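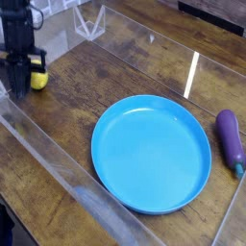

Harvey Beaudoin writes that his oiled worktop goes grey round the sink every December, and that each fresh coat of oil makes it tacky for a fortnight. He wants to know whether to strip it or carry on.

Strip it, but only where it is grey. Greying means water has reached bare fibre, and oil laid over it seals the stain in. The tackiness is a separate fault: too much oil, left too long before wiping.

## What to use

- Abrasive paper, 120 grit, then 180. Anything finer closes the grain and the oil sits on top.
- A thin hardening oil. I use Pellico; Clarano is much the same but smells stronger. Olive oil never sets and should stay in the cupboard.
- Cotton rags, with no fluff.

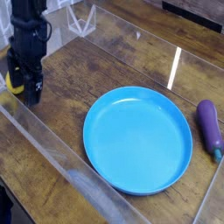 Sand along the grain, never across it, and go a hand's width past the grey area so that the edge of the repair doesn't show. Old black rings round iron pans will not sand out without leaving a dip. Treat those with oxalic acid, wearing gloves and goggles, following the packet, and rinse well. Let the wood dry overnight before going on.

## Oiling

1. Vacuum the dust, then wipe with a barely damp rag and wait until the surface feels dry.
2. Pour out a small pool and spread it thin. My own top, a 3 metre run, takes about 173 ml for the first coat and much less for the second.
3. Leave for 22 minutes, then wipe off everything that will come off. If the rag drags, you have left it too long — a little fresh oil will loosen it.
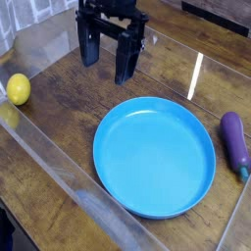
4. Apply the second coat the next day, in the same way.
5. Lay used rags flat outdoors to dry, or soak them in water before binning. Oily rags left in a heap can catch fire by themselves.

## Between coats

Wipe up standing water the same evening. Washing-up liquid is fine if well diluted; Dusix spray is not, as it lifts the oil within a few weeks. Drip a little water on the top now and then. Once it soaks in instead of beading, the area needs another coat.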